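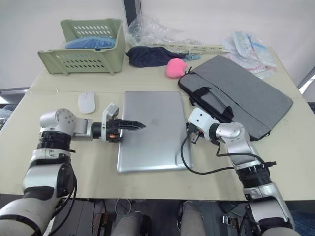
Search this site
Search minutes and notices
Go

Posted in May by the Club Secretary, Pleltdale Golf Club

Minutes of the Greens and Course Meeting

Held in the upstairs lounge on Tuesday at 6:30 p.m. Present were the club captain, the vice captain, the secretary, the head greenkeeper, the club professional, the house manager, the juniors' organizer and the ladies' captain. The competitions secretary sent apologies. The captain was in the chair.

1. Minutes of the last meeting

The minutes were read and approved with one correction. Under drainage, "the 14th fairway" should have read "the 4th fairway." The secretary has changed the copy in the minute book.

2. Matters arising

The replacement flag for the 9th has been delivered and is in use. The old one had faded on one side and is being kept as a spare.

The broken bench by the 6th tee has been taken away. The vice captain asked if it would be replaced in the same spot. The head greenkeeper would like it moved to the other side of the path so the mower can get through. Agreed.

The letter to the farm on the east boundary about the hedge has been sent. No reply yet. The secretary will call in person if nothing is heard before the next meeting.

3. Head greenkeeper's report

The greens came through the winter in fair shape. The 2nd and the 11th are slower than the others and have thin grass on the front left. Both were overseeded and topdressed last week. Members will notice sand on the surface for a while yet and are asked to be patient with it. Height of cut will come down in small steps as growth picks up.

Hollow tining of the remaining greens was finished. The cores were used to build up the low area behind the 7th tee, which has always held water.

Wet spots remain on the 4th fairway between the ditch and the big willow. The greenkeeper opened up a length of the old drain and found it blocked with roots. He can clear the part nearest the ditch with the club's own equipment. The rest will need a contractor with a small digger. Adomaitis, who did the pipe work by the clubhouse, have walked the ground and quoted $3000 for digging out, new pipe, gravel and making good. The ladies' captain asked if the price included turf. It does not. The greenkeeper said turf could be lifted from the nursery strip behind the sheds.

There was a long discussion on timing. The captain wanted the work done before the summer matches. The greenkeeper warned that heavy machines should stay off the fairway until it has dried out, and that doing it too soon would leave ruts that take a full season to fix. The professional suggested playing the 4th as a par 3 from a forward tee while the work is going on. This was thought sensible, though rounds on those days would not count for handicap.

Resolved: to accept the quote from Adomaitis, with the start date left to the head greenkeeper. The 4th to be played from a temporary tee during the work. A notice will go up in the locker rooms and the shop one week ahead.

4. Bunkers

The professional has had several complaints about the sand in the two bunkers at the 16th. The left one is packed hard and the right one is very deep. The greenkeeper explained that sand has been washing off the face of the left bunker and that the staff have been moving it back by hand. He would like to turf the top of the face and make the slope less steep.

The vice captain asked whether the left bunker was needed at all. Most players carry it and those who don't are already having a bad time. Opinions were mixed. The ladies' captain pointed out that from the forward tees the bunker is very much in play and makes the hole what it is. The captain asked for the matter to be looked at on the ground. Those who are free will meet on the 16th tee before the next meeting.

Rakes: several are missing again. New ones will be bought with the next supplies order. Rakes are to be left inside the bunker, lying in the direction of play.

5. The 12th hole

The new back tee at the 12th is ready. It takes the hole to 368 yards from the white markers. The card will need to be changed and the course measured again before the new length can be used in competition. The secretary has the forms. Until then the white markers will stay on the old tee, and the new one will be open for social play only.

The path up to the new tee is steep at the top. The juniors' organizer asked for a few steps to be cut in, with a handrail on one side. The greenkeeper will price up timber.

6. Carts

The lease on the carts from Tovia comes up for renewal in the fall. The house manager reported that two carts were off the course for part of last month with battery trouble and that Tovia were slow to send anyone. The professional said bookings for carts are up, mainly from visitors, and that he has had to turn people away on Saturday mornings.

Three choices were talked over – renew as before, renew with two extra carts, or look for another supplier. The house manager will ask Tovia for prices on the first two and get one outside quote to compare. No decision was taken.

The captain reminded the meeting that carts must keep to the paths at the 4th, the 7th and the 13th when the ropes are out. The starter will repeat this to visitors when handing over keys.

7. Visitors and societies

Society bookings for the summer are good. The professional asked that tee times for groups of more than 25 be kept to weekdays. At present there is no set limit and a large party on a Sunday pushed members back by over an hour. The secretary felt a firm rule might lose the club some regular groups who have been coming for years. After discussion it was agreed to apply the limit to new bookings only. Groups already on the sheet will be honored.

Staltstead Golf Club has asked if our members would like to play there at a reduced rate, with the same offered to theirs, Mondays to Thursdays. The meeting was in favor. The secretary will reply and ask how they want members to show proof of membership. The arrangement will run for one season and then be looked at again.

8. Juniors

Saturday coaching has restarted on the practice ground. The juniors' organizer asked for the short course to be kept free until 11 a.m. on those days. Agreed. She also asked for a small budget for cut-down clubs and soft balls. The secretary said there was $2000 left in the development fund, which was set aside for this sort of thing and has hardly been touched. The meeting agreed that she could spend up to half of it and bring the receipts to the secretary.

A parent has offered to run a putting evening once a month. The greenkeeper has no objection provided the practice green is not used when it has just been treated. He will let the organizer know the dates.

9. Pace of play

The captain has timed several groups on weekend mornings. The hold-ups are at the 5th and the 13th. On the 5th, players are waiting for the green to clear when they could not reach it. On the 13th, time is lost looking for balls in the rough on the right. The greenkeeper will take the first cut down on that side and bring it out a little wider.

The ladies' captain suggested a reminder about letting faster groups through. A short note will go in the next newsletter. The idea of marshals was raised again and left for now.

10. Any other business

The ball washer on the 10th leaks. To be repaired or removed.

The house manager asked that trolleys not be left against the kitchen door, as deliveries come in that way from 7 a.m.

The vice captain asked for the out of bounds posts on the 17th to be repainted. Two have come loose and will be set again at the same time. The greenkeeper said this was already on the list.

Lost property from last season is in a box behind the bar – mostly headcovers and one left shoe. Anything not claimed by the next meeting will go to the charity shop.

11. Next meeting

First Tuesday of next month, 6:30 p.m., upstairs lounge. Items for the agenda should reach the secretary by the Friday before.

The meeting closed at 8:20 p.m.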